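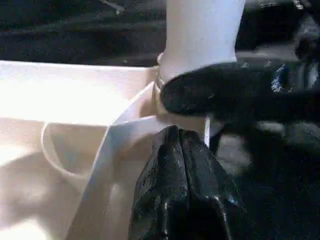 The hardest job in the building, I was told on the stairs, is the bin bag. I had come to the Dunesari workshop expecting to hear about assembly lines, or surgery, or one of the other grand things that robots are forever about to do. The people there wanted to talk about household rubbish. They had been at it since September and were not finished.

The idea is simple enough to explain to a child. You do not write a program telling the robot how to handle a bag. You show it. A person sits at a desk with a pair of handles, moves them, and the arm across the room moves in step. Small cameras at the wrists record what the gripper sees, the joints record where they went, and when the bag is done the person presses a pedal and starts again. Do this often enough, the theory goes, and a computer can work out the pattern and carry on alone.

"Often enough" is the part of that sentence I would like to see in larger type. The count for the bag task stood at 581 on the day of my visit. That is 581 times a grown adult has steered a machine through a chore that takes most of us a few seconds and no thought whatever.

I was allowed a turn. The handles are light and slightly loose, like the steering on an old van, and for the first minute I was charmed. Then I tried to pick something up. What you miss straight away is touch. The arm meets the side of the bin and your hands know nothing of it, so you push on, and a voice behind you says "ease off" in the tone of a driving instructor. Thin black plastic is nearly the worst thing you could be asked to grip blind. It slides, it clings, it folds over itself, and it is never the same shape twice. My third attempt was kept. The first two were thrown away, and I was asked politely not to try a fourth.

There are two schools of thought about how to do the showing, and Dunesari has tried both. The older way is to take hold of the arm itself and drag it through the motions, as you might guide a learner's hand across a page. It feels honest, and you do at least sense the weight of the thing. But your own body gets in the way of the cameras, and a full day of it leaves people with sore shoulders. The handles are kinder to the back and crueller to the patience. The team has mostly settled on the handles, which came from a firm called Truvon, and keeps the other method for jobs where the arm must go somewhere awkward.

What strikes a visitor is how much of the skill belongs to the person. The best operators have small habits that they can hardly put into words. They pause before closing the gripper. They pinch the plastic into a bunch and take it all together. They come in from the side if the light is glaring off a pale lid, having learnt that the picture on their screen will wash out if they come in from above. When I asked one of them whether the robot was picking up these habits, she thought about it for a while and said it was certainly picking up the pauses.

That answer has stayed with me. A machine that learns by copying will copy everything, including the hesitation of someone who has been at a desk since nine and wants lunch. The team knows this and weeds out the worst recordings. Weeding is a job too, done by people watching clips at double speed, and it never seems to appear in the sums when this method is called cheap.

I saw the trained version run. In a morning of 48 attempts, by the team's own log, it managed the bag without help in around half. I have no quarrel with that number, which was given to me freely and without any polish on it. My quarrel is with what happens to such numbers once they leave the room. A short clip of one good attempt, set to cheerful music, can go a very long way. The other attempts stay on a hard drive.

And the good attempts were good in a narrow way. The bin was the same bin. It stood on a taped mark on the floor. When someone moved it a hand's width to the left, the arm reached with great confidence for the place where the bin used to be. I was told this would improve with more variety in the recordings, and I expect it will. More variety means more bins, more bags, more lighting, more floors, and so more hours at the desk. Every fix I heard that day had the same price attached to it.

Supporters of the method say the recordings can be shared, so that nobody need start from nothing. Dunesari swaps data with a second group, Lorarmont, who teach a similar arm to fold towels and clear tables. The combined collection holds 1861 recordings. It sounds like a lot until you think about what is in it: mostly the same few rooms, the same few tables and the same five pairs of hands. Whether towels teach a machine anything about bin bags is still argued over, and I heard it argued over in the kitchen with some heat.

The money comes from Ruppert, a cleaning contractor with many office blocks on its books. It would dearly like a machine that goes round at night changing liners. I can see why. The work is dull, the hours are poor and people leave. Still, I could not help doing the obvious comparison. Someone new to the job is shown the bins once, perhaps twice, on the first evening. By the end of the week they are coping with the bin that has lost its lid, the bag that has split, and the one somebody has filled with cold coffee. They do it on a wage that would not cover the arm for a month.

None of this makes the work worthless. Ten years ago, getting a robot to deal with anything as floppy as a plastic bag would have meant an engineer writing rules until the rules ran out. Being able to sit down and simply show it is a real gain, and I left thinking better of the idea than when I arrived. I think less of the timetable. The contractor's first trial building is meant to be running before the year is out, and the arm I watched needs its bin on a piece of tape.

As I was putting my coat on, an operator was settling back at the desk for the afternoon session. She shook out her wrists, pulled the handles towards her and started on the next bag. At the far end of the workshop, the room's actual waste bin was full to the top, and someone had balanced a sandwich box on it.

January 22, 2021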